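Miltley bench notebook, May
Bottle and cap sorting, second page
Kept by Celeste Iturra

Carried on from the Rellen order. The old notes on storage tubs still stand, so I haven't copied them over. The capsules are for display only and must not go back in the first aid cupboard.

Started at 9.40 with the amber bottles. Child-resistant caps again, white, ribbed round the side. They need a firm push down before they turn, and if you only half press they click round for ever. The lettering on top is moulded in and very faint, so don't rely on it to tell one supplier's caps from another's. Go by the thread.

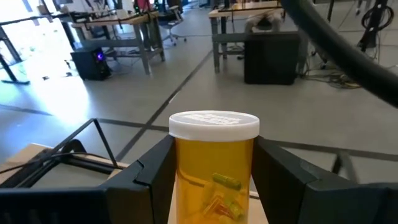
Amber bottle, white cap on, capsules inside.

Salameh sent 37 spare caps loose in a bag. Two were split at the rim and have gone in the bin. The rest are in the shallow drawer under the window, left side. Box label should read 237, which is the stock number, not a quantity. I have crossed out the old label but it still needs a proper one.

Pink bottles after that. They are small and tip over if you brush past them, and the little white caps roll. I'd keep the shelf clear while the small stuff is out on the grey surface, and leave the plant where it is. It wants watering before the weekend.
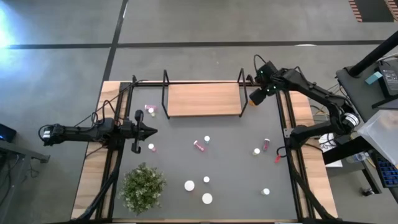 Afternoon, amber bottles again

Wiped the pale grey top and let it dry for 15 minutes before standing anything on it. The two-tone capsules show up well through the amber, the green and yellow ones especially. The orange-red ones are harder to pick out towards the base.

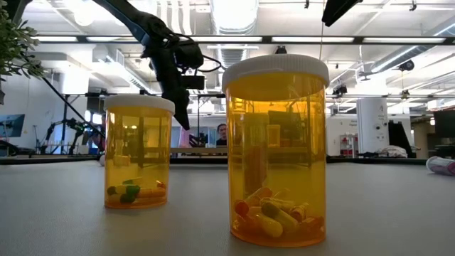
I would still like a plain white card to stand behind them, as you can see the room straight through the plastic and it makes the contents hard to judge. Sodcombe have card in 800 mm sheets. One sheet cut down would do both benches. To ask: whether they'll cut it for us, and if the Rellen lot want their caps on tight or just resting.

Drawer key is back on the hook.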